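Notebook, November, Sunday evening

Back on the Brirach abbey history. The old guide sheet says the nuns came to the house after the Haugen family sold up, and that the roof was already going by then. The estate ledger doesn't agree. It has a slater paid 77 crowns the spring before the sale, and 2,950 slates carted up from Comness - that's most of the north side.

Chapel dates still open. Eleven letters left to read in the second box, all in the same bad hand.

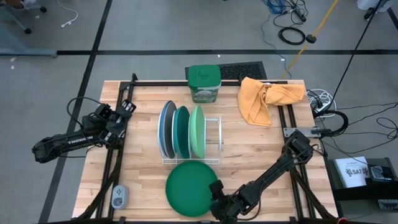

Reply penciled in the margin by Zornska: the slates may be for the stables, the ledger lumps both under "upper house" until the new steward takes over. Check the cart tolls before moving the date.

Fair point. Toll book is on the Comness shelf, will pull it tomorrow. If the stables took roughly 2,000 of them, the guide sheet could be right about the roof after all. Leaving the paragraph on the sale as it stands for now, with a query mark next to the slater.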